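Pandham Winter Glove Pairing: The Gallery

Updated 11 Mar 2025

I love this part of the year! The cold is mostly behind us, the gloves have come back from the lending racks, and every one of them has to find its partner before the whole lot goes into storage until next winter. If you've borrowed a pair from the rack by the door at Plukard Hall, it went through this process, and it will go through it again.

A bit of background for anyone new. The rack is simple: take a pair when your hands are cold, bring it back when you're done. Most come back, a lot of them as singles, and quite a few in the pocket of a coat that somebody then donates. By the end of the season the return bin is one big tangle of knit. We had nearly 400 gloves in it this time, and I was very happy to see it that full.

The pairing table is the same light wood-grain one we always use, with the little round cable hole near the back edge. (Yes, a glove has gone down there. It was a child's mitten, and it took a coat hanger to get it out.) The box goes on the left, the gloves go in the middle, and I like to keep everything else off.

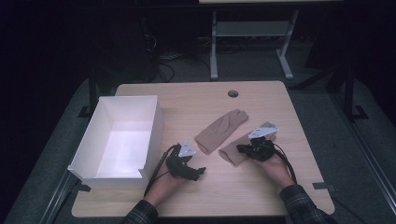 Corinne Hatch
Gloves, racks and this gallery

Two beige knits on the table, with the white box open beside them and nothing in it yet. I have a real soft spot for the beige ones. They go with every coat, and when you lay a couple of them out side by side like this you can see most of each glove at once, fingers to cuff.

They are also the hardest to match, which surprises people. You'd think the stripes would be the trouble, but stripes are a gift. Any two gloves with the same stripes were almost certainly sold together. With the plain ones you have to look at the cuff. Is it the same length? Is the ribbing as wide? Does one of them feel thicker between your fingers? Beige comes in so many kinds, too – oatmeal, sand, a sort of weak tea – and you don't notice until two of them are side by side in good light.

My method, since I get asked every spring:

Lay the first glove flat and smooth the fingers out. Lay the second one next to it, pointing the same way. Compare the cuffs, then the length of the middle finger, then the thumbs. If they agree, put one on top of the other, turn them so the cuffs line up, and set the pair in the box. If they don't agree, the second one goes back and you try another. Please don't roll one cuff over the other to hold the pair together. It's tidy, and I did it myself for years, but by the time the rack comes out again one cuff has stretched and the other hasn't, and then they look like strangers.

The stretchy knits don't have a left and a right, by the way, so don't lose any time over that. The ones with a proper shaped thumb do, and two lefts is the most common mistake in the boxes. I found a pair like that in the Gosselin box last winter. Both beautiful, both left.

About the boxes. We switched from paper bags to stiff open white ones and I wish we'd done it sooner. The gloves lie flat in them, you can see into every corner, and a dark sock that has sneaked in with the laundry shows up right away. Ten pairs to a box is a comfortable amount for thick knits. Thin ones could go deeper, but then people dig, and digging is how pairs come apart in the first place. Each box gets a slip with the size and the rack it belongs to, and the slips go on at the very end, once I've stopped changing my mind.

Singles get a box of their own. They stay in it through July, because partners turn up in the strangest way, under car seats and inside boots, and I've had one arrive in an envelope with only "sorry" written on it. After that the singles go to the craft shelf at Delto, where they become puppets, phone pouches and the odd teapot hat. So if you've found half a pair at home, there's plenty of time, bring it over!

One more tip before the next picture: brush the table down between batches. Pale fluff on a pale table is nearly invisible, and then you lay a navy glove on it and it comes up looking like a dandelion. A dry cloth is fine for most of it. For the really clingy bits I wrap tape around my hand, sticky side out, and pat along the grain.
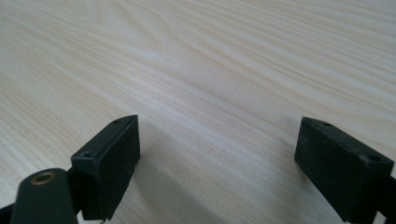 Somebody who reads this page from Gosselin wrote in to say that they cover their own sorting table with a dark towel, that it grips the gloves so the fingers stay where you put them, and that they wouldn't go back to a bare top for anything. I can see the appeal of that, especially for thin gloves that want to curl up. They also mentioned that they sort by cuff length before they even look at color, and that one I'm going to steal.

I'm staying with the bare top, though, and mostly because I like looking at it. All those fine slanting lines, tan and whitish gray, and then up toward the top the pattern bends into long arches, one tucked inside the other. I've been leaning over this surface for years and I still get pulled in by it. There's one darker line, thin and a bit broken up, that slopes down through the middle, and the light catches the grain in a bluish-white streak next to it. Against a background like that, dark wool is wonderfully easy to judge. Beige less so, I admit.

Where we've ended up: 367 gloves looked over so far, with a small heap of the very fuzzy ones left for last, when my patience is at its best (I do them with the radio on). The Pandham rack boxes are closed and labeled. Plukard's are next, and Delto gets whatever children's sizes we have, as their rack always runs out of small ones first.

If you'd like to lend a hand with the last of it, come by any afternoon the side door is propped open. You don't need to bring anything. A good eye for beige would be very welcome.

Dropping off gloves: side door, return bin on the left. Please check the pockets of donated coats. Mittens on strings can stay on their strings.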